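Deltex opens orders for Rulteo cable handling kit

November 7, 2024 – Deltex has opened orders for Rulteo, a gripper and software kit for robot arms that have to pick up, route and plug in flexible cables. The kit is meant for test benches, repair shops and small assembly cells where the cables are loose, the positions change from one job to the next, and a fixed feeder would cost more than the work is worth.

Rulteo is supplied as a parallel two-finger gripper, a set of replaceable pads, a wrist camera mount, a control box and a licence for the Dovach planning software. It replaces the earlier bench kit, which was withdrawn from sale in October.

Gripping a round cable between flat fingers is a known source of trouble. The cable rolls, the angle of the plug changes, and the arm arrives at the socket with the connector turned out of line. Rulteo fingers carry black ridged pads on their inner faces, with the teeth of one pad facing the teeth of the other. The cable is held across the ridges, close to the pad tops, so that the free length can bend away from the hand without pulling against the finger body.

"We spent most of the development time on the last few millimetres of the finger," said Rima Mahasneh, product manager at Deltex. "The arm and the software can correct for a lot, but they need the cable to stay where it was when the fingers closed. Customers who already own an arm told us that was the part they could not buy."

Grip force is set in software between 3 and 12 newtons. The lower end of the range is intended for thin signal leads and the upper end for jacketed power and network cables. Pads are held by a single screw each and can be changed without removing the gripper from the arm.

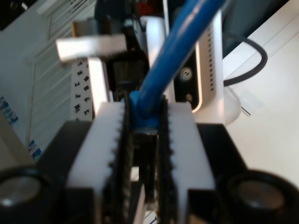
Picking from soft and uneven surfaces

Most cable picking is set up on a hard, flat tray. Deltex has written the Rulteo pick routine for work surfaces that give, including cloth, foam and padded mats, which are common where finished goods must not be scratched. On such surfaces a cable sinks slightly into the pile, its shadow can be mistaken for a second edge, and folds in the material change the height from one end of the cable to the other.

The routine first traces the cable along its length and looks for the wider body of the connector. It then chooses a grip point at a set distance behind the connector and lowers the open fingers on either side. A contact check stops the downward movement when the pads touch the surface, so that the fingers do not drag the material or pinch it along with the cable. 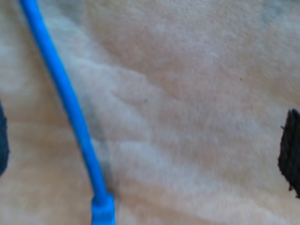
The set distance can be changed for each cable type and stored under a part name. Short distances give better control of the plug – long ones leave more room for the fingers when the socket is set back inside a housing. The software ships with settings for straight and right-angled plugs, and users can add their own by guiding the arm by hand through one pick and saving the result.

Deltex ran the final release through a bench trial with Xue, a contract repair firm that services small electronic equipment. The trial covered 262 cable types. Zixuan Pan, who led the work at Xue, said the result was useful mainly for what it showed about set-up time.

"A new cable used to mean a new fixture, and a fixture meant a day," said Pan. "With this we enter the part, do one guided pick and check the grip point on the screen. Flat ribbon cable is still done by hand here. The pads are made for round stock and we would not use them for anything else."

Deltex confirms that ribbon cable, coaxial cable with a foil outer and bundles of loose wires are outside the present specification. A wider pad for flat cable is in development. No release date has been set.

Price and delivery

The Rulteo kit is priced at £2,000 excluding VAT and delivery. The price includes two sets of pads, the control box, mounting hardware and a 12-month Dovach licence. The robot arm and camera are not included. Replacement pads are sold in pairs.

Delivery is three weeks from receipt of order. Owners of the earlier bench kit can keep their control box and order the gripper and pads separately; a firmware update is needed before first use and is supplied free of charge.

Orders, data sheets and requests for a bench demonstration are handled by the Deltex sales desk. Press questions should be addressed to Rima Mahasneh.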